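Automation Planning, Unit 4: Budgeting for a Small Work Cell
March
Notes by Haruna Kawaguchi

Welcome back, everyone, and thank you for the lively discussion of lease terms – I've folded a few of your points in below. This unit is about all the money that isn't the robot. Students tend to get a quote for the arm, put a box around it and call it the budget, and then spend the rest of the project apologising to whoever holds the purse strings.

1. Start with the task

Write down what is being moved, from where to where, and how often. Osamu Minami's group at Plullton wrote a lovely single page on sorting trays between two heights, and every later purchase was checked against it. If a line item doesn't serve the page, park it in a "later" column and be kind to whoever suggested it.

2. Furniture and fixtures

Please don't leave this until last! Their shelving quote from Brondden came to $930 with delivery, and nobody had put aside a cent for it. Ask early about the height of the work surface, how far the arm has to reach down, and whether the floor can be drilled. Lighting belongs in this section too – a glossy tray under bright ceiling lights can be a real headache for a vision system, so allow a little for diffusers or a change of tray colour, and a few hours of somebody's time to try them out.

The plank shelf on its black metal frame has a lime-green tray and an orange-pink one resting on it, with more trays down on the floorboards, so both heights need to be in your reach calculation.
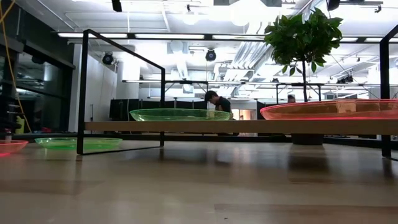
3. Consumables and spares

Trays crack, gripper pads wear, and cables always seem to end up a bit short. Takeshi Ueda suggests holding 2 full sets of anything the arm touches, and I'd go along with that. Check the lead times as well: Tiker quoted some 11 weeks on replacement pads.

For the tutorial, bring a one-page draft budget with your task statement stapled to the front. Riku Mizuno will have the costing template at the door from 9 am.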